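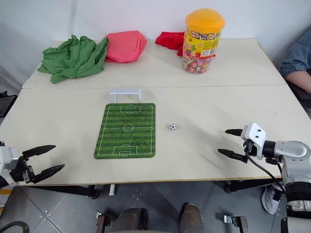

Dishcloth

A dishcloth is a piece of fabric kept in the kitchen for washing dishes, wiping counters and mopping up whatever got spilled. It's usually a square, smaller than a hand towel, and it gets used wet. In the US plenty of people say dishrag, especially once the thing has seen better days. I grew up saying dishrag for all of them, new or old, and my mother-in-law still corrects me.

I've been keeping this little household encyclopedia going for a while now, and the cloth pages get more mail than anything else (the one on ironing boards gets none at all, poor thing). So I've rewritten this entry from the top and folded in a lot of what readers sent me.

Names

The word dishcloth is just what it sounds like, dish plus cloth. Dishclout is an older form and you'll bump into it in old plays and cookbooks, where it's sometimes an insult. In Britain a tea towel is for drying and a dishcloth is for washing, and people there can get quite firm about it. Americans are looser. We say dish towel for the dry one, most of the time, and then somebody's aunt says "hand me that rag" and means either.

A washcloth is for your face and belongs in the bathroom. Terry washcloths make perfectly good dishcloths, mind you, and I've demoted many of mine over the years. It only goes in one direction.

Fabrics

Cotton is the old standby. It soaks up water well, takes hot washes, and gets softer with age until one day your finger goes straight through it. The common cotton types are:

Terry - covered in little loops that hold a lot of water. Great for spills, slow to dry, and the loops snag on fork tines.

Waffle weave - raised squares with dips between them. Dries faster than terry. This is what I use most days.

Huck - a flat cloth with a slightly pebbly feel, often sold for cleaning glass since it doesn't shed much lint.

Knitted - see below, I have a lot to say.

Linen costs more and starts out stiff as a board. Give it a dozen washes and it's lovely, and it dries fast. Microfiber is made from very fine synthetic threads, usually polyester with some polyamide. It picks up grease and dust nicely but doesn't like high heat in the dryer, and fabric softener gums it up. Then there are the Swedish-style sponge cloths, made of cellulose and cotton, which go hard as a cracker when they dry and soften again the second you wet them. My kids thought this was magic!

Knitted and crocheted cloths

Homemade dishcloths are usually worked in a plain cotton yarn, and for many knitters it was the very first thing they finished. The classic pattern starts at one corner with a few stitches, grows with a row of little holes along each edge, and then shrinks back down to the opposite corner. It goes by Grandmother's Favorite, among other names. Garter stitch the whole way through, so there's no purling to scare off a beginner.

Wool is a poor choice, as it can felt in hot water. Acrylic yarn doesn't absorb much, but some folks like it for scrubbing.

Zanele Visser wrote to me last October about the pile she inherited from her grandmother, 40 of them, every one in the same diagonal pattern and hardly two in the same color. She uses them in strict rotation. She also pointed out that my old version of this article had the increases in the wrong place, which it did, and I fixed it that same Wednesday.

Size and color

There's no official size. Most of the ones I've measured run somewhere between ten and thirteen inches on a side, and the knitted ones come out however they come out. They shrink, too. A 100 percent cotton cloth will usually pull in a bit over its first few hot washes, more in one direction than the other, so your nice square ends up a rectangle.

Color coding is handy if you can get the household to stick to it. Commercial kitchens and cleaning crews often give each color its own job so the cloth from the bathroom floor never meets the cutting board. The color schemes differ from place to place, so if you start work somewhere new, ask. At home I tried one color for dishes and another for counters. It lasted until we had company.

Washing and care

A damp dishcloth sitting in a heap is a very nice home for bacteria, and the sour smell is your sign that they've moved in. Rinse it, wring it hard and hang it spread out so air can reach both sides. Swap it for a clean one every day, or sooner if it's been anywhere near raw chicken (I just use paper for that).

Cotton cloths can go in a hot wash with the towels. Skip the softener, which coats the fibers and makes them worse at soaking things up. If the smell hangs on, boil them in a big old pot for ten minutes or so and then wash as usual. Whites can take bleach. Never mix bleach with vinegar or ammonia. I put that in every cleaning entry and I'll keep putting it in.

New cloths, dark reds especially, can bleed dye. Wash them with other darks the first couple of times. I have a set of pinkish pillowcases that will back me up.

Second lives

An old dishcloth goes on to be a dust rag, then a shoe rag, then the thing that lives under the sink for the leaky pipe. Pure cotton ones without grease or harsh cleaners on them can be cut up small and composted. Snip off any synthetic trim or labels first, and check the sewing thread, which is often polyester.

See also

Dish towel
Pot holder
Sponge
Washcloth
Flour sack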